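Bedrooms and Blankets: A Gallery from the Guest Rooms

14 shares | 2 comments

I look after the bedding at a small guest house, and in February we changed over all the rooms. We kept most of what we had and moved it around. Usa Onsri picked the colors and I did the washing and the beds. The rooms are named after the families who used to own the houses on our street, so that is how I have listed them.

Tseng room
The smallest one. It got the plain white quilt and two flat cushions. We took out the armchair so the closet door opens all the way.

Perisetti room
Blue stripes on the bed and a gray throw at the foot. The throw sheds, so it gets washed alone and dried on low. The lamp came from the hall.

Nako room
This room has the most light, and dark covers faded in it after one summer. We went with cream and tan. The old curtains stayed up. They are lined and still in good shape.

Sudari room
Pink and green, which Usa wanted from the start. Guests with kids usually ask for this one, so everything on the bed is soft and can go in the machine.

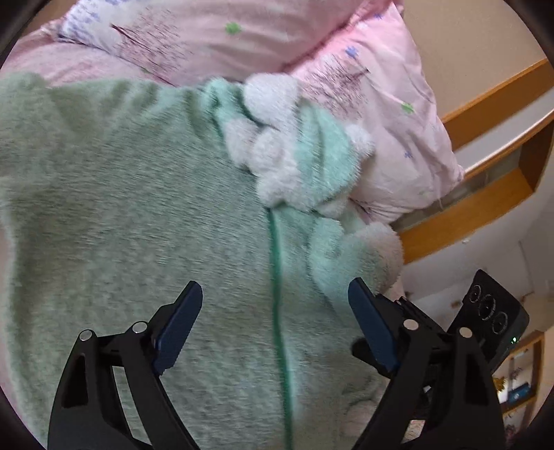 The sage blanket is the heaviest piece we own and takes up a whole load. I wash it cold with half the usual soap and shake it out before it goes on the line. The printed pillows stay out all year. Mint was a harder color to find than pink, and Usa went to 3 stores before she was happy with it.

Spare blankets are in the hall closet, top shelf. Extra pillowcases are one shelf down. If you are staying with us and want something warmer, help yourself.

The whole changeover cost us a little more than $80, mostly for thread, hooks and new pillow covers.

Recent galleries
The back porch, repainted
Kitchen shelves before and after
Hall closet: 4 shelves, sorted
Quilts we have mended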